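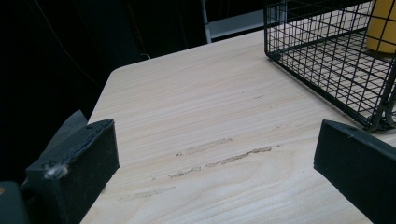
Wood finishing

Wood finishing is the treatment of a wooden surface to protect it, to change its color or gloss, or to make it easier to clean. It is normally the last stage in making furniture, joinery and flooring, and it may be repeated several times during the life of an object. The term covers surface preparation, coloring, the application of a protective coating or penetrating oil, and the later upkeep of that coating.

Purpose

Bare wood takes up and gives off moisture as the humidity of the air changes. It swells mostly across the grain and very little along it, and uneven movement can lead to cupping, splits and open joints. A finish does not stop this exchange but slows it, so that the moisture content of the wood changes more gradually. A finish also keeps dirt, grease and colored liquids out of the pores, where they are hard to remove.

Appearance is the second purpose. Most clear finishes darken wood to some degree and increase the contrast of the figure. Oil-based products usually add a yellow or amber tone that deepens with age. Water-based products are closer to colorless and are often chosen for maple, ash, birch and other pale woods.

Surface preparation

Tool marks, glue residue and dents are removed before any coating is applied. Sanding proceeds through a series of abrasives, each finer than the last, and follows the direction of the grain in the final passes. Scratches left across the grain are difficult to see on bare wood but become plain once a stain is applied.

Very fine sanding is not always useful. On surfaces that will receive a penetrating oil, an overly polished face can reduce absorption. Before a water-based finish is used, the wood is often dampened and allowed to dry so that loose fibers stand up, and these are then cut back with a fine abrasive. Veneered panels need more care than solid boards – the face layer may be thin enough to sand through in a few strokes, especially at edges and corners.

Types of finish

Drying oils, such as linseed and tung oil, cure by reaction with oxygen. They sink into the wood and leave little film. They are simple to repair but offer limited resistance to water and heat.

Waxes give a low sheen and a smooth feel. They are easily marked by water and solvents and are mostly used over another finish.

Shellac is a resin dissolved in alcohol. It dries quickly, sticks well to most surfaces and is widely used as a sealer. It is softened by alcohol and by alkaline cleaners.

Lacquer dries mainly by evaporation of its solvent. Each new coat partly dissolves the one beneath it, so the layers merge into a single film. Some factory lacquers also contain a hardener and do not redissolve once cured.

Varnish and polyurethane form a tough film by chemical curing. Separate coats do not merge, and light sanding between them is needed for good adhesion.

Wear and damage

Horizontal surfaces wear faster than vertical ones. Common forms of damage are scratches, white marks caused by moisture held within the film, dark stains where water has reached the wood, and deposits left by food, adhesives or rubber. A deposit lying on top of the finish can often be removed without harm to the coating. Wear through the film exposes the wood and calls for refinishing of at least the affected area.
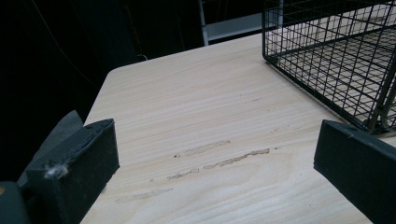

Streaky light-brown marks on a pale wooden tabletop.

The two conditions can look alike. In a workshop manual prepared for the Hollenstein joinery school, Heidrun Steiner recommends wiping a small area with a damp cloth first, followed by mineral spirits if the mark remains. Stronger solvents are left until the type of finish is known.

Refinishing

A worn finish may be renewed by cleaning, light abrasion and recoating, provided the old film is sound and compatible with the new one. Where it is flaking or of unknown makeup, it is usually stripped by chemical remover, scraping or heat. Coatings on older objects may contain lead and should be tested before they are sanded or heated.

Safety

Many finishes contain flammable solvents and require good ventilation. Rags wet with drying oil give off heat as they cure and can catch fire if left in a pile. They are spread flat outdoors to dry or stored in water in a closed metal container until disposal.

See also

French polish
Sandpaper
Wood stain
Veneer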